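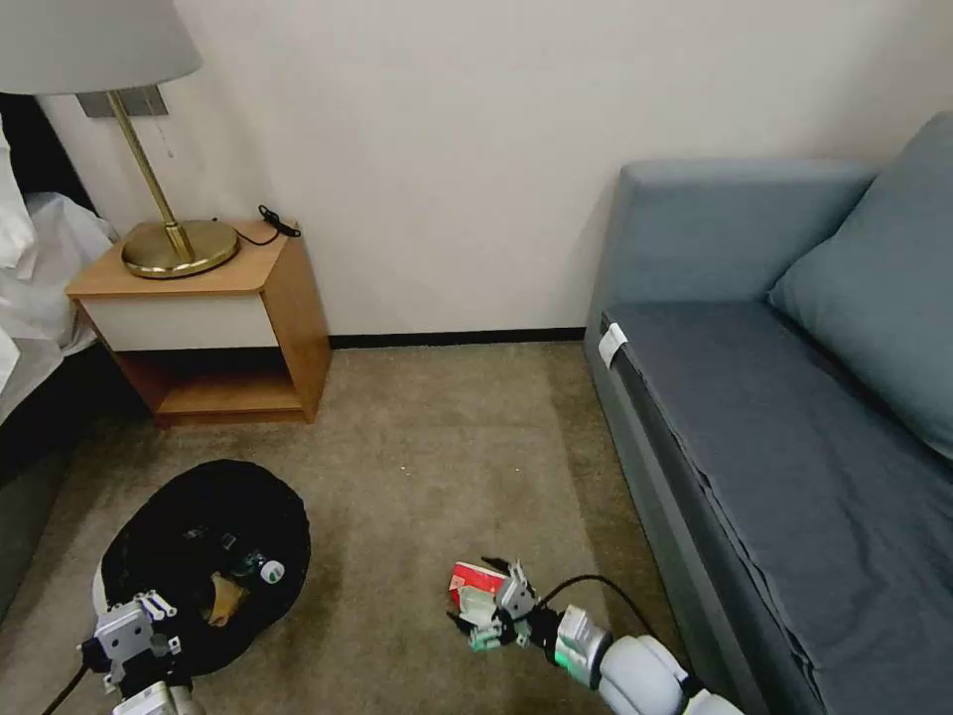
Repeat prescriptions by post: is Cakaser still worth it?

Started by marlow_77, March 15, 2023

marlow_77
Hello all. I have used the Cakaser online pharmacy for my blood pressure tablets for over 13 months. Until now I had no complaint. In February they changed the ordering page, and now the repeat must be asked for 8 days before the old box finishes. Before, I could ask on the last days and the parcel still came. Also the delivery charge is higher than it was. Does somebody know a different pharmacy which accepts the prescription directly from the surgery? I do not want to fill in the long health form again.

teapot_north
I moved to Trokance last year. They take the prescription from the surgery, you only have to name them as your chosen pharmacy. The health form is short if it is a repeat. Tracking is good. The packaging is plain, my neighbour does not need to know what I take.

Jansen
Trokance was not good for me. They sent a different maker of the same tablet two times, without asking. The pharmacist on the telephone explained it is the same medicine and the same strength, and I believe her, but the tablets had another colour and my mother became confused and left out one evening. For a person who takes many medicines this matters.

teapot_north
Every pharmacy does this, Jansen. My shop on the high street does it too. If the prescription has only the general name of the medicine, they may give what they have in stock.

Jansen
Yes, I know they may. I say only that they could write a note in the parcel. The shop in my street tells me at the counter.

peron
I want to disagree a little with the first message. Eight days is not so strict. The surgery needs time to approve, then the pharmacy needs time to pack, then comes the post. If you ask on the last day and it always arrived, you had luck. I put a mark in my calendar when I open the last strip.

marlow_77
It is fair what you write, Peron. But they did not inform us. I found it out when my order was refused, and I had tablets for four days only.

peron
In this situation, do not wait for the post. Go to a local pharmacy and ask for an emergency supply. They can often help if they see what you normally take. Bring the old box or the repeat slip with you. And please do not cut the tablets in half to make them last longer, I have read this advice on another forum and it is bad advice.

lowtide
Does Cakaser still have the chat with the pharmacist? I used it once about taking cold medicine together with my other tablets and the answer was very useful. She told me which kind I must avoid. I would stay with them only for this.

marlow_77
Yes, the chat is still there, but in the evening it is closed now.

lowtide
Pity. Then I will look at the prices again. For me the delivery is free at both, I order for three months together.

Jansen
Three months together my surgery does not allow. They say one month and no discussion. Maybe it depends on the medicine?

lowtide
I think it depends on the doctor. I asked at my yearly check and she agreed at once. Ask again, but ask the doctor and not the reception.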